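Trinh Vi
@trinhvi

Spent part of my morning on the Dradwood "calm bench" method, the one everybody in the small electronics groups has been passing around since March. Short version: put every part in a yellow tray, put a steel tray in the middle, and your work gets better. I have doubts. Thread.

The claim first. Their write-up says sorting your bench by part type will save you "hours a week." Hours of what? I build 27 units in a good week. If I were losing hours to hunting for motors I'd have noticed by now.

No numbers in the write-up, by the way. There's a before and an after, told by the person who sells the trays. I asked for timings and got a link to the order page.

I'm not against trays. I own trays. I'm against being told that a tray is a system.

Apr 23, 2024 and I'm still getting replies telling me to "just look at the setup."
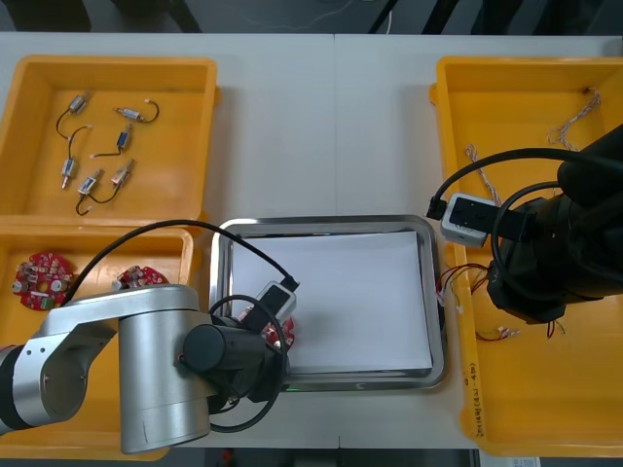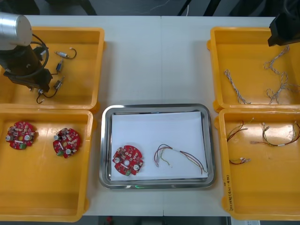
White table, yellow trays, steel tray in the middle, round red boards in one of the yellow ones.

OK, what I like. Yellow is a good color for this. Dark little barrels and black leads show up on it, and on my gray mat they vanish. Point to Dradwood.

The steel tray in the middle as the only place where parts come together, also fine. My mother did the same thing with a cookie sheet and a box of buttons.

What I don't like: the motors. Small cylindrical ones, each with a thin lead and a white connector on the end, all lying in one tray at whatever angle they landed. You've sorted them by type, great. Two of them in the first picture are joined by a loop of wire. Leads find each other. They always do.

A divider would fix that. So would a strip of foam with slots in it. Sivico sells one for 8 dollars and you can cut your own out of packing foam for nothing. The write-up never mentions dividers once, and I did read the whole thing.

The boards I'd treat differently too. In the second picture there are two lying side by side in the lower left tray. Flat, next to each other, easy to grab. Good. Now do that with 100 of them. The method has no answer for volume except more trays, and guess who sells more trays.

Sang Vương replied that it's meant for short runs and I'm being unfair. Maybe. Then say "short runs" on the page.

He also says the white tabletop matters because a dropped screw shows up on it. I'll believe that when somebody drops a screw and times it. My screws go on the floor.

So my plan is one yellow tray for motors, with slots, and the boards stay in the rack where they've been all along. I'll run it for 27 units, write down the times, and post them even if I look silly.

If you want to sell me the full set before then, please don't. The Rawashdeh people already tried.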